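Wukow Dodus 除湿机 用户手册
第三章 摆放、安装和第一次使用
2018年7月29日　Wukow 用户文档组

本章说明怎样在家里的一个房间安装 Dodus 除湿机。请您先读完整章，然后再开始动手。第二章里已经说过开箱的方法，这里不重复。如果您买的是 Dodus 和 Toletti 排水套件一起的包装，请特别注意 3.4 节，因为套件里的软管和机器自带的短管不是同一个尺寸。

本章中的“注意”是关于使用效果的说明，“小心”是关于人身安全或者财产损坏的说明。两种都请认真看待。

3.1 开始以前

机器在运输以后必须直立静置。请把它放在平的地面上，等待 6 小时，然后才可以接通电源。在运输过程中，压缩机里的油可能流到制冷管路中，它需要时间流回来。如果您知道机器在路上曾经平放过（例如您自己用小汽车把它带回家），请等待更长的时间，最好是过一夜。

在等待的时间里，您可以做下面的准备：

1. 检查包装内的物品。应当有：主机、水箱（已经装在主机里）、空气滤网（已经装在进风口后面）、排水短管、橡胶塞、电源线固定夹、本手册和保修卡。
2. 把水箱拉出来，取下固定浮子的蓝色胶带。这条胶带很容易被忘记。胶带没有取下的时候，浮子不能上升，机器不知道水箱是满的。
3. 用干的软布擦水箱里面。水箱里有时会有一点水迹，它来自出厂前的测试，不是故障。
4. 把水箱推回去，一直到听见“咔”的一声。
5. 看一看电源插头和插座是否合适。请不要使用转换插头。

小心：请不要在等待时间结束以前“只是试一下”。过早启动可能损坏压缩机，这种损坏不在保修范围内。

3.2 选择房间和位置

除湿机对一个关闭的空间最有效。如果门和窗是开着的，外面的潮湿空气会不断地进来，机器会一直工作，但是湿度几乎不下降。开放式的厨房和客厅可以看作一个房间，但是楼梯间不可以，因为空气会从楼梯上升到其他楼层。

选择位置时，请按照下面的要求：

1. 机器放在平、硬、稳的地面上。厚地毯不合适，轮子会陷进去，机器会倾斜。
2. 机器的背面是进风口。背面和墙之间留出 50 厘米。侧面的距离可以小一些，但是请不要让家具贴着机器。
3. 机器的顶部是出风口。顶部上方不要有架子、桌面或者挂着的衣服。
4. 窗帘不应当碰到机器。风会把很轻的布料吸到进风口上。
5. 机器离墙上的插座要足够近，电源线不需要拉直。
6. 机器不要放在暖气片旁边，也不要放在阳光直接照到的地方。

如果房间的形状不规则，例如有斜的屋顶或者很深的墙角，请把机器放在比较靠近房间中间的位置，不要放在最潮湿的那个角落里。很多用户会觉得应该把机器直接对着发霉的墙，这个想法可以理解，但是除湿机处理的是整个房间的空气。空气能够自由流动，墙才会慢慢变干。

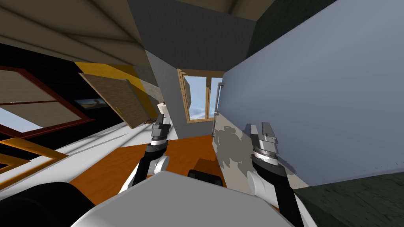

3.3 检查机器是否水平

Dodus 的水箱靠浮子来测量水位。机器倾斜的时候，浮子给出的信号不正确：水可能在报警以前就从一边流出来，或者水箱还有很多空间，机器已经停止。所以水平检查不是一个可以跳过的步骤。

1. 把机器推到您选好的位置，踩下轮子上的刹车。
2. 把一个水平仪放在机器顶部，先从左到右测量，再从前到后测量。如果您没有水平仪，可以在一个透明的杯子里倒一点水，放在机器顶部，从旁边看水面。检查以后请马上拿走杯子。
3. 如果机器向一边倾斜，请把包装里的橡胶垫片放在较低一侧的轮子下面。包装里的垫片有 4 片，可以叠起来用，但是一个轮子下面不要超过 2 片。
4. 用手轻轻推机器的上部。它不应当摇晃。
5. 再测量一次。

注意：老房子的地面常常不是平的，而且同一个房间里不同的地方也不一样。把机器移动一点距离，有时候比使用垫片更简单。

注意：搬动机器以后要重新做水平检查，即使您只是为了打扫卫生把它推开，又推回原来的地方。

小心：请不要用书、折叠的纸板或者木片代替垫片。纸板吸水以后会变软，机器可能突然倾斜。

3.4 选择排水方式

Dodus 有两种排水方式：使用水箱，或者使用软管连续排水。如果您每天都在家，水箱比较方便。如果机器放在地下室、储藏室或者度假的房子里，我们建议使用软管。

方式 A：使用水箱

这种方式不需要安装任何东西。水箱满了的时候，红色的灯会亮，机器停止除湿，并且发出声音。

1. 按电源键关闭机器。
2. 等一会儿，让残留的水滴完。
3. 用两只手握住水箱两侧的凹槽，平稳地向外拉。不要拉得太快，满的水箱比您想的要重。
4. 从有缺口的那个角把水倒掉。
5. 把水箱推回去，听见“咔”的一声以后再开机。

收集的水不能喝，也不要给动物喝。它也不适合用在蒸汽熨斗里，虽然有些人这样做。它里面有空气中的灰尘和机器内部的金属微粒。

方式 B：使用软管

1. 关闭机器，拔下插头。
2. 在机器背面下方找到排水口，取下橡胶塞。请保管好橡胶塞，以后换回水箱方式的时候还会用到它。
3. 把自带的排水短管套在排水口上，推到底。如果管子太硬，可以先在温水里泡一会儿。
4. 如果短管不能到达地漏，请使用 Toletti 排水套件。套件里的软管比短管粗，所以必须先装上套件里的灰色接头，再套软管。请不要把粗的软管直接套在排水口上，用胶带缠起来。胶带在潮湿的地方会松开。
5. 让软管从机器到地漏一直向下。水是靠重力流动的，机器里没有水泵。软管中间如果有一段向上，水就会停在那里，然后流回机器。
6. 用固定夹把软管的末端固定在地漏旁边。软管末端不要泡在水里。
7. 把水箱装回去。即使使用软管，水箱也必须在它的位置上，否则机器不启动。

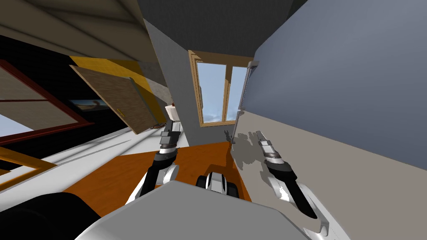
连接好以后，请用一个小杯子从水箱上方的接水盘慢慢倒入一点清水，看水是不是从软管的末端流出来。如果水进入了水箱，说明软管中间有弯折，或者排水口没有完全接好。请先解决这个问题，再进行下一节。

注意：冬天的时候，如果软管经过没有供暖的房间或者通到室外，里面的水可能会结冰。从 10 月开始，请改用方式 A，或者给软管包上保温材料。

小心：软管不要横着经过门口和走路的地方。如果没有别的办法，请使用地面线槽盖住软管。

3.5 接通电源和第一次开机

请确认静置时间已经结束，水箱在位置上，滤网在位置上。然后：

1. 关上房间的门和窗。
2. 把插头插进墙上的插座。您会听到一声短的提示音，显示屏会亮，然后变暗。这是待机状态。
3. 按电源键。显示屏显示现在的相对湿度。刚开机时的数字还不准确，请等它稳定。
4. 用“＋”键和“－”键设定目标湿度。对普通的住房，我们建议 50%。
5. 按“风速”键，选择高风速。
6. 过一会儿压缩机启动，声音会变大一点，机器下部会有轻微的振动。这是正常的。
7. 让机器这样运行，不要频繁地开和关。

每次关机以后，压缩机有一段保护时间，在这段时间里按电源键，只有风扇会转。请不要因为没有听见压缩机的声音就反复按键。

第一次使用时，机器会有一点新塑料的气味。气味应当在前几天里消失。如果您闻到烧焦的气味，请马上拔下插头，联系您的经销商。

关于噪声，我们想多说一句。同一台机器在不同的地面上听起来很不一样。木地板会放大低的声音，瓷砖则不会。如果您晚上觉得声音太大，请先检查机器有没有碰到墙或家具，再检查水箱是否推到底。松的水箱是我们的客服部门最常遇到的噪声原因。

3.6 设定湿度

目标湿度不是越低越好。太干的空气对眼睛、皮肤和木制家具都不好，而且机器会用更多的电。请参考下面的说明：

居住的房间和卧室：50% 是一个好的开始。如果早上您觉得喉咙干，请把数字提高一级。
地下室和储藏室：可以先使用和居住房间一样的设定。如果只是存放不怕潮的东西，可以设得更高，这样比较省电。
有钢琴或者其他木制乐器的房间：请先问乐器的制造商或者调音师。湿度保持稳定比具体的数字更重要。
晾衣服的房间：请使用“干衣”模式，不需要设定数字。衣服和机器之间要有距离，水滴不能落在机器上。

机器显示的湿度是进风口处的湿度。房间里别的地方可能不同，尤其是在外墙附近和大柜子的后面。如果您想要知道得更准确，可以使用一个单独的湿度计，例如 Sayce 湿度计，把它放在离机器较远、和人坐着时差不多高的地方。请让湿度计在那里停留 2 小时以后再读数。Sayce 的数字和机器的数字之间有小的差别，不需要调整。

如果差别很大，请检查：

湿度计是不是放在窗台上或者外墙上；
机器的背面是不是被东西挡住；
滤网是不是脏了；
有没有人在房间里开着窗。

3.7 最初的几个星期

在一个很潮湿的房间里，除湿需要耐心。空气里的水分很快就会减少，但是墙壁、地毯、书和床垫里面也有很多水，它们会把水慢慢地放出来。所以您可能会看到这样的情况：第一天显示的数字下降得很好，关机以后第二天又升上去。机器没有坏。请让它继续工作。

一般来说，新粉刷的墙或者漏过水的房间需要 4 个星期，湿度才会稳定。在这段时间里：

1. 每天看一次显示的湿度，最好是在同一个时间。您可以把它写在本手册最后的表格里。
2. 水箱满得很快的时候，请考虑换成软管排水。
3. 衣柜和抽屉的门保持打开，让空气进去。
4. 不要为了加快速度而同时把暖气开到最大。木地板和门框可能会开裂。
5. 如果一面墙在其他墙都干了以后还是潮湿，原因很可能在墙里面或者墙外面，例如水管、屋檐的排水沟或者地基。除湿机不能解决这样的问题，请找专业的人检查。

注意：已经长出来的霉不会因为除湿而消失，它只是停止生长。请按照清洁剂的说明把霉清除，清除的时候先关闭机器，否则孢子会被吸到滤网上。

3.8 清洁滤网

请在滤网灯亮的时候清洁滤网。如果家里有猫或者狗，或者附近正在装修，请更早一些清洁，不要等灯亮。

1. 关闭机器，拔下插头。
2. 在背面的格栅上方有一个小的把手。握住它，向您自己的方向拉，格栅就会打开。
3. 向上抽出滤网。
4. 用吸尘器轻轻吸掉灰尘。如果还是脏，用温水洗，可以加一点洗碗用的清洁剂。
5. 在阴凉的地方晾干。不要用吹风机，也不要放在暖气上，滤网的框会变形。
6. 滤网完全干了以后装回去。框上的箭头朝上。
7. 接通电源，长按“风速”键，直到滤网灯熄灭。

没有滤网的时候请不要开机，即使时间很短。灰尘进入散热片以后，自己很难清除。

3.9 常见的情况

机器不启动，红灯亮：水箱满了，或者没有推到底，或者浮子被卡住。请拉出水箱看一看浮子能不能自由地上下移动。

风扇在转，但是水箱里没有水：房间的湿度可能已经低于设定的数字。请把目标湿度调低来试一下。如果房间很冷，机器会除霜，除霜的时候也没有水。

显示屏上有雪花符号：机器正在自动除霜。请等待，不要关机。

地上有水：请先拔下插头。然后检查水平（3.3 节）、软管的连接（3.4 节）和橡胶塞。在水箱方式下，橡胶塞必须塞在排水口上。

机器前面的空气是暖的：除湿机会放出热量，小的房间温度会升高一点。这是工作原理决定的，不是故障。

显示屏出现字母 E 和一个数字：请记下这个数字，拔下插头，等一会儿再插上。如果它又出现，请联系经销商，并且告诉他们这个数字和机器背面标签上的序列号。

3.10 长时间不使用时

1. 让机器只用风扇运行 6 小时，这样内部会变干。
2. 关机，拔下插头，把电源线绕在背面的线架上。
3. 倒空并且擦干水箱。水箱不要完全推进去，留一条缝，避免产生气味。
4. 取下软管，让里面的水流出来，塞上橡胶塞。
5. 清洁滤网，晾干以后装回去。
6. 用一块布盖住机器。塑料袋不合适。
7. 把机器直立存放。以后再使用的时候，如果它没有被平放过，就不需要再静置，但是水平检查还是要做。

更换零件的说明和零件编号在第四章。

联系我们：请通过您的 Wukow 经销商 | © 2018 Wukow 保留所有权利 | 返回顶部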